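Comparison of Finger Pads and Camera Mounts on Hand-Held Grippers
Project report, Lyle Oyelaran
Jun 12, 2020

1. Purpose

The project compared two finger pad types and two camera positions on the hand-held grippers used in the Birkside lab. The task was opening a rice cooker, removing the inner lid, and putting the lid back. This task was picked from the Dullcombe kitchen list, where it had the lowest completion rate in the November trials.

The two pad types are referred to by their project names. Ciltia is a soft pad with a raised texture. Okafor is a smooth, harder pad cut from sheet stock. Both fit the same finger, and a pad change takes a few minutes with a hex key.

2. Setup

One operator wore a gripper on each arm for all recorded runs. Tracking used the marker cubes, and the recording software ran at its default settings. Cooker position was reset to tape marks between runs. The cooker stayed unplugged during practice and for all of the pad comparison.

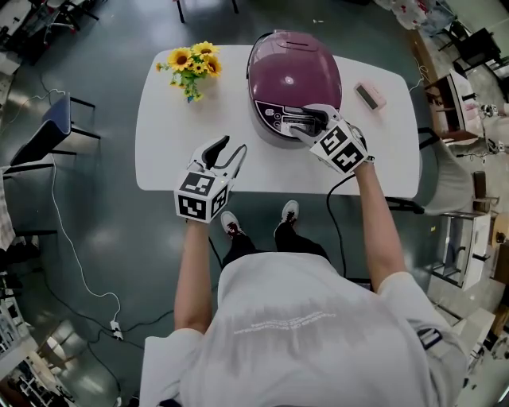
Tracking quality depended mostly on how the wrists were held. The solver needs at least one cube face in clear view, and it reports a dropout when the face turns too far from the camera. When the right gripper reaches up to the front of the cooker, as it does in the overhead view, its cube sits near the wrist, and a small roll of the forearm changes which face is presented. The left arm was less of a problem because it spent much of the task waiting over the table. Operators were told to keep the elbow low during the latch step – this cut the dropouts but made the reach less comfortable.

3. Procedure

Each run had three stages: release the latch, pull the inner lid, and reseat it. A stage was scored as failed if the lid slipped more than a finger width or if the operator used the other arm to correct it. A total of 204 runs were recorded, split evenly between the pad types. Of these, 67 were discarded for tracking dropouts or late starts. Discarded runs were not repeated due to limited lab time.

4. Results

The latch stage showed no useful difference between pads. The contact area is small and the force is mostly a push, so pad texture has little effect.

The inner lid stage separated the two clearly. Okafor pads tended to let the lid rotate about the contact line once it was clear of the cooker. Ciltia pads held the angle better, but they also dragged on the rim at release, and several reseat attempts failed for that reason.

The camera on the gripper body was more useful than the fixed camera for judging lid angle. With the fixed camera, the forearm often covered the fingers at the moment of contact.

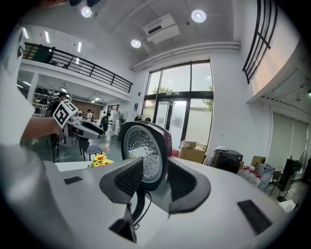 Figure 2. Perforated lid held on edge between the two fingers, gripper camera.

Strong reflections from the metal disc were a weakness of this camera position. Lowering the exposure helped with the disc but lost detail on the black pads. No setting was good for both, and the default was kept.

5. Limitations

All runs used one cooker and one operator, so the results may not carry over to other lids. Pad wear was not measured. The Ciltia supplier sheet gives a life of 2,000 cycles, which we did not come close to reaching. Grip force was not logged either, and some of the difference between pads may come from the operator squeezing harder on the smooth one.

6. Next steps

Repeat the reseat stage with the textured pad trimmed by 3 mm at the tip. Add a force sensor to the trigger. Move the fixed camera higher if the ceiling bracket is approved.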